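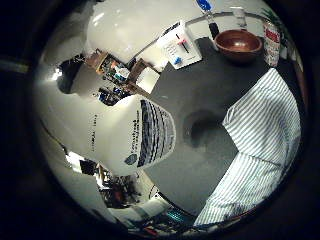
Home Guides Setup Chores Support

Reading time: 4 minutes

Section 4. Choosing and Setting Up the First Chores

By now your Caltura arm has been unpacked, bolted down and taken through its joint check in Section 3, and I expect you are itching to hand it the housework. Please read this section first, preferably with something warm to drink. It covers which chores the arm can be trusted with today, which ones it can try while you stand by, and which ones should stay with you a while longer.

The short answer to the question everyone asks is "some of them, slowly." Picking up one light object from a clear spot and putting it down somewhere else is well within reach. Clearing a whole table after breakfast is several chores wearing one coat, and each has its own way of going wrong.

4.1 Sorting your chores

1. Write down the chore in single moves. "Tidy the table" is too big. "Move the bowl to the left side" is about right.

2. Mark each move as Rigid, Soft or Mixed. A bowl, a can or a jar is Rigid. A cloth is Soft. Anything that moves a soft thing and a rigid thing together is Mixed.

3. Start with the Rigid moves. Leave Soft moves until Rigid ones are going well, and save Mixed moves for last.

Note: Cloth deserves a word of its own. A striped cloth hanging over a table looks simple to you and me, but every fold changes its outline, and the arm has to find an edge before it can do anything useful. Our Pinelside folding routine will straighten a small flat cloth on a good day. It will not fold a fitted sheet, and I have given up on a few of those myself.

4.2 Preparing the work area

1. Clear a space around the object you want moved. A hand's width on every side is plenty to begin with.

2. Move glass out of reach, along with any bottle that could tip. You can bring these back once the arm has earned your confidence.

3. Turn shiny or boldly printed packages so that the plainest side faces the arm. Strong stripes can confuse the edge finder, particularly under bright ceiling lights.

4. Look down as well as across. Packages get dropped, and you will want a clear path to pick them up.

5. Tie back loose cables anywhere the arm may swing.

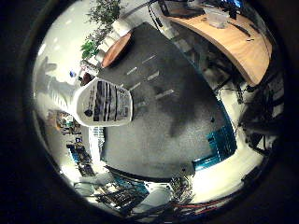

6. If you plan to work near the floor, lay short strips of white tape to mark how far the arm may travel, then enter that limit under Reach in the Penrose panel. The tape is for the people in the room - the arm itself goes by the number you enter.

CAUTION: Keep hands, hair and pets away while the arm is powered. Press the stop button before reaching in, even for something small.

4.3 Running a practice session

1. Choose one Rigid move and set the speed to Slow.

2. Run it 14 times with the object in the same place, and write down every miss.

3. Shift the object a little and run the set again. A drop in the score at this stage is quite normal and no reason to call us.

4. When you are happy with the results, let the session run to 100 tries over a few days, staying in the room throughout.

Note: If the gripper closes on air more than once in a row, repeat the Kurneck alignment in Section 3 before changing anything else. I know it is tedious. It is still quicker than guessing.

4.4 Chores to leave alone for now

Do not assign the arm hot pans, knives, full cups, medicines or anything you would be sad to see broken. Bottles with spray heads should also wait, as a firm grip can land on the trigger.

Keep your practice notes with this guide. You will need the list of misses when you set grip strength in Section 5.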